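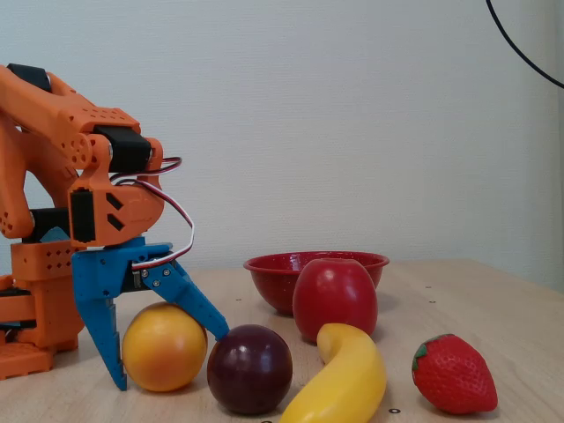 Artificial fruit and a red bowl on a wooden tabletop.

The shop that sells you a record and then lets you go home

10/1/18

Clanedthorpe has lost both its banks and the better of its two chip shops, so when a man with a van began carrying crates of second-hand vinyl into the old wool shop last April, the town gave it until the clocks went back. The clocks have gone back. Lakatos is still open, and on the afternoon I visit there is a queue, if two people and a pushchair can be called a queue.

Bence Fülöp named the place after his grandmother, who disliked music and said so. He had spent 11 years in the licensing department of a streaming service in Keltstead, where his job was to make sure that albums vanished from people's libraries on the correct date. "I was good at it," he says. "You'd be halfway through something on the bus and it would go grey. That was me."

Like most of us, he paid every month for all the music in the world and used it to play the same four albums. Then one of the four went grey, by his own hand, and he went out and bought a copy. He didn't own a record player. This struck him as a detail at the time.

What he sells now is mostly what other people's parents left in lofts. There is a lot of brass band. There is a rack marked Probably Jazz. Prices are written in pencil on the back of the sleeve and can be argued with, though Fülöp argues back, and he has stamina. He has no listening app, no loyalty card and no membership tier with a tote bag in it. He did try a monthly subscription of his own, a record through the post chosen to suit your taste, and gave it up when he noticed he was sending everyone the things he couldn't shift.

The other half of the business arrived with Imre Erdős, who repairs turntables behind a curtain at the back and comes out for tea. Erdős takes a dim view of anything with a light on it. He will mend your deck for £50 plus parts, and will tell you at no extra charge what you did to it. Customers seem to find this bracing. One woman drove over from Stoltavden with a machine that needed only a new belt, stayed for the lecture and went home with a brass band.

I put it to them both that vinyl is a rich person's hobby dressed up in a cardigan, and that a streaming account is still the cheapest way to hear nearly everything. Fülöp agrees straight away, which is irritating. He has an account himself and uses it in the van. He would just like people to know what they're renting. Erdős says he doesn't have an account and doesn't want one, and that he has heard nearly everything already.

The takings, I'm told, cover the rent and the heating but not in the same month. There is talk of a listening evening, with chairs, if the chairs can be got. There is also talk of a second-hand CD section, which Erdős is against and Fülöp has already started, in a box under the counter where he thinks it can't be seen.

I bought one of the four albums, as it happens. It has a scratch across side two that makes the singer say the same word until somebody gets up and helps him. I haven't taken it back. It was £4, and Fülöp would only want to argue.

Lakatos, Clanedthorpe. Closed for lunch, at a time of Erdős's choosing.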